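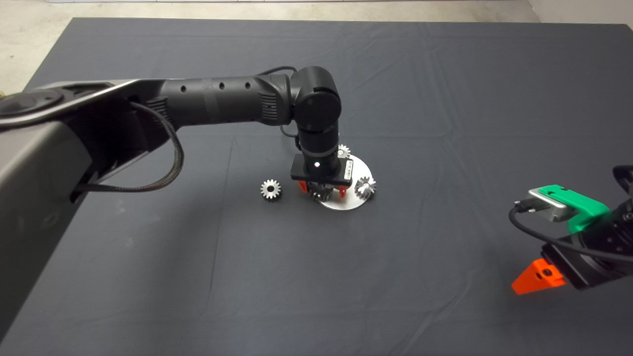
A robot arm holds a gear over a round metal plate at the Eynon lab. Part of a second arm is on the right.

How do you teach a robot to pick up a gear?

A gear is a wheel with teeth around its edge. Gears are hard for robots to hold. They are small and shiny, and a finger can slip on the teeth.

Ximena Serrano and Aled Craddock work on this problem at the Eynon lab in Veltusham. They wanted to know how many times a robot has to be shown a job before it can do it alone.

First, a person moved the robot through the job by hand. The computer saved every move. One full turn at the job is called a demonstration, or "demo" for short.

Next, the team made two learning programs. One studied 54 demos. The other studied 100. Then each program had to pick up gears with no help from a person.

The program with 100 demos did better, but only by a little. It still had trouble with gears standing on their edges – those can roll when a finger bumps them.

So the team tried something else. They kept to 54 demos, but started the gears in a new spot each time. That program dropped the fewest gears of all 3.

What does this tell us? For this job, seeing many different starts helped more than seeing the same start again and again. The team will try bigger gears in October.

Words to know
Gripper: the part of a robot that holds things.
Demo: one example for the robot to learn from.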